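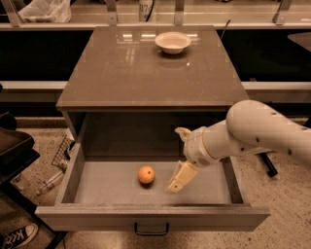

Figure 1. Cabinet with the top drawer open, an orange in the drawer and a white bowl on top.

Lead Source Tracking for a Small Furniture Retailer
Final project report, Marketing Information Systems
2025-03-06

1. Background

Gultby is a furniture retailer with one showroom and an online store. It sells cabinets, dressers and tables, and most of its larger orders begin with an inquiry, either through the website form, by phone or in the showroom. Inquiries are stored in a customer database called Clernen, which the company has used for several years.

At the start of our project, Clernen had one field for the source of an inquiry. Sales staff filled it in by hand from a drop-down list of 15 choices. Several of the choices overlapped ("Web", "Internet", "Online ad"), and the field could be left blank. The company also sends an email newsletter through a separate tool, Yau, and the two systems did not share any data. The owner wanted to know which marketing activities led to orders, and the reports available at the time could not answer that.

2. Goals

We agreed on two goals with the company. The first was to clean up the source data already in Clernen. The second was to compare two ways of giving credit for an order: first touch, where all the credit goes to the first recorded contact, and even split, where the credit is shared equally among all recorded contacts before the order.

We did not look at profit or at the cost of each campaign. Cost data was kept in a format that would have taken too long to sort out.

3. Data and method

The export from Clernen held 3404 inquiry records, starting in September. We removed 198 records that were duplicates or test entries. Duplicates were matched on email address first and then on phone number. Where two records disagreed about the source, we kept the older one.

The newsletter tool gave us a list of clicks with an email address and a time for each. We joined this list to the inquiry records in a spreadsheet. A click was counted as a contact only if it came before the order date. Customers who used one address for the newsletter and another for the order could not be matched, so newsletter contacts are probably undercounted.

We reduced the source list to six choices: search, paid ad, newsletter, referral, showroom and other. Old values were mapped to the new ones with a lookup table, which is in Appendix A.

For the comparison we used only orders with at least two recorded contacts. There were 98 of these. The calculations were done in Trikora, a reporting tool the department provides to students.

4. Results

Under first touch, search received the largest share of the credit, with paid ads second. Under even split, search was still first, but the newsletter moved ahead of paid ads. This makes sense given how the newsletter works – people usually sign up after they have already visited the site, so it is rarely the first contact.

Showroom visits changed very little between the two methods. We think this is partly a recording problem. Staff told us that visits are often entered only when the customer places an order.

5. Limits

The number of orders is small, and the results should not be used to cut any one activity. The source field was filled in by hand for the whole period, and we had no way to check old entries. Phone inquiries were the weakest part of the data.

6. Recommendations

Make the source field required in Clernen and keep the shorter list. Add campaign tags to all newsletter links so that they carry through to the website form. Enter showroom visits on the same day. The comparison should be run again after a full year of data in the new format – the spreadsheet and the Trikora report have both been handed over to the company with written instructions.

Appendix A: Source lookup table
Appendix B: Matching rules for duplicate records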